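ゼミ課題レポート「飲み残しのお茶はどこへ行くのか」
生活文化学科2年 共同調査Bグループ

まず言い訳から入ると、最初はぜんぜん違うテーマをやるつもりでした。商店街の看板の書体を調べる予定だったのに、下見の帰りに寄った喫茶店「ギトン(Giton)」で、隣の席のお客さんがポットに半分もお茶を残して帰っていくのを見てしまって、そこから全部変わりました。もったいない!というより、あのお茶、あとでどうなるの?という単純な疑問です。

班のメンバーは私のほかに、留学生のオ・ヘジンさんとリーヴ・クヴァムさん。ヘジンさんは家でとうもろこし茶を大きなやかんで沸かす習慣があって、「残る」という感覚がそもそもないそうです。冷蔵庫に入れて次の日も飲むから、と。リーヴさんのほうはコーヒー派で、朝いれたものが昼には冷めて、それでも平気で飲むと言っていました。私は冷めたら捨てちゃう派なので、三人でいきなり意見が割れました(ここで一回、調査そっちのけで一時間しゃべっています)。

調べ方は聞き取りにしました。学内の知り合いと、その家族や下宿先の人、合わせて22人に、家で飲み物が残ったときどうするかを自由に話してもらうだけです。アンケート用紙も作ったのですが、選択肢に丸をつけてもらうと話が広がらないので、途中でやめて雑談形式に切り替えました。先生には中間発表で「比較しづらくなるよ」と言われて、その通りだったんですけど、雑談のほうが断然おもしろかったです。

いちばん多かったのは、やっぱり「流しに捨てる」でした。ただ、捨てるまでの時間が人によってかなり違います。飲み終わったと思った瞬間に流す人もいれば、机の上に置いたまま次の朝まで忘れている人もいる。アイルサ・ゲデスさんは完全に後者で、部屋のあちこちに飲みかけのカップがあって、夜にまとめて回収するのが日課だと笑っていました。 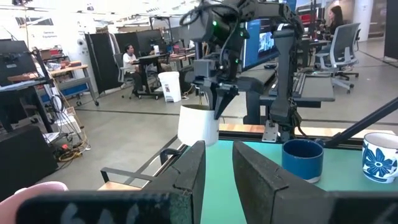 逆に、残りを別のことに使う人も思ったよりいました。鉢植えにあげる、ご飯を炊くときに入れる、床をふく、靴箱のにおい取りに茶殻を置く。ドゥアンジャイ・ジットプラパイさんは、濃く出しすぎたお茶に練乳と氷を足して、もう一度「新しい飲み物」にするそうです。作ってもらったら、甘くてものすごくおいしかった!これは残り物の話に入れていいのか、班でちょっともめました。私は入れる派です。本人が「残ったから作る」と言っている以上、立派な残り物だと思うので。

それから、聞いているうちに気になってきたのが、「残す」と「残る」の違いです。英語で話してくれたアドム・ジャムフィさんは、お客さんに出すお茶はわざと多めにいれると教えてくれました。足りないと恥ずかしいから、最初から残るつもりでいれる。祖母の家でも、急須に必ずもう一杯分あったなあと思い出しました。そう考えると、ギトンのお客さんのポットも、お店のほうがもともと多めにいれていたのかもしれません。

というわけで、ギトンにもう一回行ってきました。店長さんに聞いたところ、ポットはカップ2杯分で、一人で来た人はけっこう残すとのこと。小さいポットに替えようと考えた時期もあったけれど、長居する人が困るのでそのままにしているそうです。残ったお茶は閉店後に冷まして、店の前のゼラニウムにあげることもあると聞きました。砂糖やミルクが入っているものはもちろん別です。

反省点もいくつかあります。話を聞いた相手が学生とその周りにかたよっていて、小さい子どものいる家や、お年寄りだけの家の話がほとんど取れませんでした。あと、季節のことを考えていなかったのも失敗です。夏の終わりに聞いたので、みんな麦茶の話ばかりするんですよね。1月に同じことを聞いたら、たぶん答えが変わります。冬に追加の聞き取りをやりたいと班で話していて、リーヴさんはもう質問の下書きを作り始めています。

録音の文字起こしはヘジンさんと私で半分ずつ担当しました。喫茶店で録った分は食器の音が大きくて、聞き取れなかったところは空欄のままにしてあります。資料が必要な人は、ゼミ室の棚の青いファイルを見てください。

2023年10月6日 提出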